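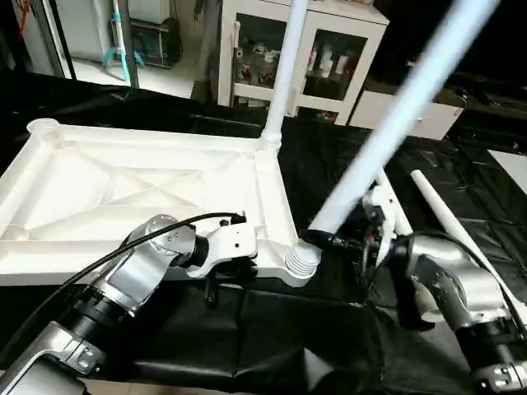 White plastic table, underside up, with one leg standing in its socket.

Lists > Gauges and Loggers > Archive > June > Re: Undercatch on tipping bucket, drip test results

Subject: Re: Undercatch on tipping bucket, drip test results

On the matter of the undercatch, I have now run the drip test the way the list recommended and have a few results. The earlier message is quoted in part so that the thread makes sense to anyone reading it out of order.

> I have a Wendt tipping bucket next to a plain manual gauge, same
> height, same lawn. The bucket reads low in heavy rain and close to
> right in light rain. The Clanolum logger shows 438 tips for the
> period and the manual gauge says there should be more. I have
> turned both adjusting screws the same amount and the gap got
> smaller but did not close. Do I keep turning the screws or is there
> something else to look at first?
>
> Jannik Lammers

Stop turning the screws. A bucket that is right in light rain and low in heavy rain is not out of adjustment in the ordinary sense. While the bucket swings over, water keeps running into the side that is already full, and that water is not counted. At a slow rate very little is lost per tip. At a fast rate the loss per tip grows. If you trim the screws until the heavy events agree, the light ones will read high, and at most sites the light ones make up more of the total than people expect.

The procedure I used:

Level the gauge body first. The bubble in the Wendt base is glued to the molding and mine was off. I set a machinist's level across the pivot bracket in both directions and shimmed from there. The bubble now sits off center when the gauge is level, and I have marked its position with a paint pen.

The gauge goes on a surface that does not move. I started on a plastic patio table and gave that up, as leaning on one side of it to read the burette was enough to shift the level. A concrete step was fine.

Wet the funnel and both buckets before the first run. A dry bucket holds on to a film of water the first time and the first few tips come late. I throw away the first pour entirely.

Then 50 mL through a burette into the funnel, set so the pour takes 20 minutes. Count tips by ear as well as on the logger. If the two counts differ, you have a switch problem and nothing you do with the screws will help. Mine differed on the first run. The Clanolum was dropping tips that came close together, because the debounce time had been left at the long setting from an older gauge. The setting is under Inputs, second page, and it does not survive a firmware update.

Repeat the pour at a faster rate with the same volume. Write both counts down. The ratio between them is the number you want, and the absolute count matters less at this stage.

With the debounce corrected, my slow pours agreed with each other to within one tip. The fast pours were short by 2 tips, every time, with either bucket starting. That is a repeatable loss and it can be corrected in software. I would not try to remove it mechanically.

For the correction, Devasura will take a rate-dependent factor if you export the raw tip times and not the summed totals. The column it wants is the interval since the last tip, in seconds. Summed totals have already lost that information and cannot be corrected afterward. Anyone still logging totals only should change that today, whatever they decide about the rest.

Some smaller points that came up along the way.

The screen in the funnel throat matters more than I thought. Mine had pollen caked on the lower face, where it is not visible from above. It slowed the drain enough to smooth out the peaks of a storm, so the logged rates looked lower while the total stayed right. Anyone comparing peak rates between stations should pull the screen and look at the underside.

Spider silk on the pivot is common in early summer. It does not stop the bucket, but it makes one side heavier to tip than the other. Alternating long and short intervals during a steady drip are the sign of it. Clean with a dry brush. Do not oil the pivot. Oil collects grit and can end up in the bucket, where it changes how the water drains out.

Wind is a separate question. A drip test tells you nothing about what the wind carries over the rim. Jannik's two gauges are at the same height, so wind loss should be similar for both, but the rims are not the same shape and I would not assume it is identical. If a gap remains after the correction, sort the events by mean wind speed before blaming the bucket again. If the gap follows the wind, look at the siting.

Also, check the manual gauge. Everyone treats it as the reference and few people test it. Pour a weighed amount of water into it and read the tube. The printed scale on one of mine had slipped down the tube by the thickness of a line or two, and I had been chasing that difference in the bucket for most of a season.

Jannik, my suggestion is to put the screws back where they were if you kept a record of the turns, check the debounce, then do one slow and one fast pour and post the counts. Please include the funnel diameter. There are two versions of the Wendt body and the logger preset is only right for the wider one.

Comments

rimheight: Confirming the debounce setting is lost on update. Mine went back to the long value and I missed it for a month.

Jannik Lammers: Did not keep a record of the turns, unfortunately. Narrow body. Will post counts when I have borrowed a burette.

oldstevenson: A drip bottle with a needle works if no burette is available, but the rate drops as the level falls. Fit an air tube down to the bottom of the bottle and it stays constant.

Recent in this list

Exporting raw tip times to Devasura
Clanolum input page 2, settings reference
Funnel screens: mesh size and cleaning
Winter storage of manual gauges
Snow and unheated buckets, continued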